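Quiénes somos

Clillerier. Cajoneras pequeñas, blancas, de sobremesa – para talleres, consultas, escuelas, gente con demasiados tornillos. Empezamos en un bajo con humedades y seguimos siendo pocos. El local es mejor, eso sí.

La fundadora es Raíssa Honorato. Venía de montar escaparates y se cansó de no encontrar un mueble auxiliar que cupiera encima de una mesa y se abriera sin pelearse con él. Hizo uno. Luego otro, porque el primero cojeaba. El tercero todavía lo usamos para guardar los sellos y la cinta.

Qué hacemos

Muebles bajos de cajones. Blanco casi siempre. Serie Plimstead, la de toda la vida, y serie Bhuiyan, más honda, para material de dibujo. También piezas sueltas: frentes, tiradores, tapas. Si se te rompe un tirador no te vendemos el mueble entero, te mandamos el tirador y ya. 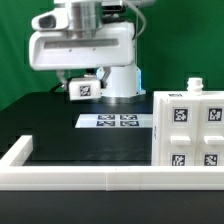 Los tiradores son nuestra manía. Mucho tiempo probando formas, redondos, de uñero, de lazo... Al final nos quedamos con lo sencillo: rectangular, blanco, que sobresalga, uno por columna, como en el mueble de la derecha. Se agarra con guantes, con prisa, con la mano izquierda. Y arriba siempre dejamos superficie libre para apoyar lo que toque, un tapón, un lápiz, el café (el café bajo tu responsabilidad). La mesa, mejor oscura – un mueble blanco sobre negro se encuentra a la primera.

Cómo trabajamos

Pedido, llamada corta, medidas, montaje, caja. Las medidas las confirmamos dos veces, por experiencias pasadas que no vamos a contar aqui. Cada mueble sale con sus cajones puestos y una hojita de instrucciones que Raíssa reescribe cada junio y que cada vez es más corta.

Desde el principio han salido del taller 1426 muebles. 197 fueron a colegios, casi todos de la serie Bhuiyan. Somos 9 en plantilla, contando a quien lleva las cuentas por las mañanas.
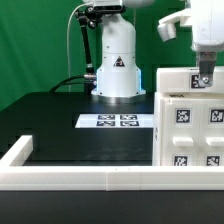 Frontal blanco, con los tiradores a media altura.

Proyecto Protix

Nuestro servicio de repuestos. 800 referencias en el almacén, la mayoría diminutas. Guardamos piezas de todos los modelos, tambien de los que ya no se fabrican. Si no sabes cuál es la tuya, manda una foto con una regla al lado y la buscamos nosotros.

Lo que no hacemos

Armarios de pared. Cocinas. Cosas en madera oscura, nos lo piden mucho y no. Urgencias para mañana, tampoco – para la semana que viene, pregunta.

Visitas

Se puede venir al taller, avisando antes. Abres cajones, los cierras, comparas las dos series, te llevas muestras de color si quieres (son todas blancas, pero hay blancos y blancos). Aparcar es difícil, mejor por la calle de atrás.

Página revisada el 6 de marzo de 2022. Faltan los horarios de verano, los ponemos en cuanto los tengamos.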